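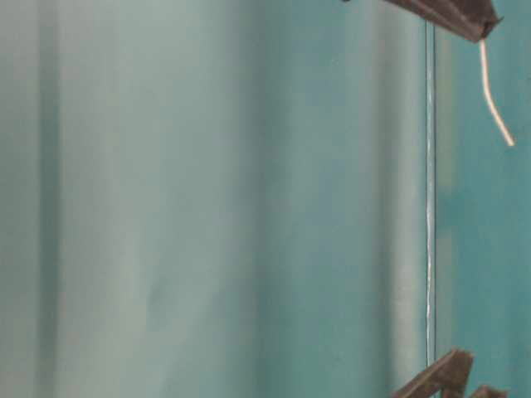
Fabric and Fittings: A Gallery from the Workroom

The Darnum Workroom keeps its hangings and frame fittings together, and visitors often ask to see them up close. This gallery covers the main bay, which was refitted under the Torvik plan and reopened in January. The green hanging is listed in the house register as item 1132. It is hung full, so that the folds fall softly, and it is steamed in place twice a year.

Rail and bracket. A small white bracket is fastened with a screw to the front of a black slotted rail, with a thin light gray rod hanging down from it. Pieces of blue tape remain along the left edge of the rail.

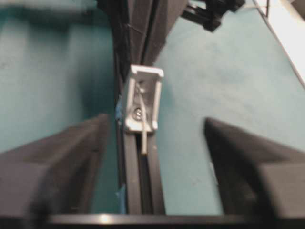 Curnano

Rails of this type were chosen for the bay so that fittings can be moved without drilling. The register allows 2 brackets per rail. Staff are asked to record each change of position on the sheet kept at the door.

Upright against teal. The long, narrow upright is dark gray, with a darker channel along its length and a paler strip that bows gently to the left. The teal behind it was matched to a cloth from the old Haltum hall, built in 1904.

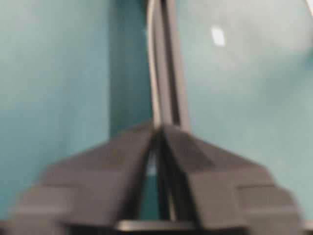 Haltum Reader wrote to ask whether the hanging could be lent for a hall display, and whether the color would hold under daylight. Loans are considered for periods of up to 13 days. Direct sun should be avoided, and a lining can be supplied on request.

Page updated 2018-08-11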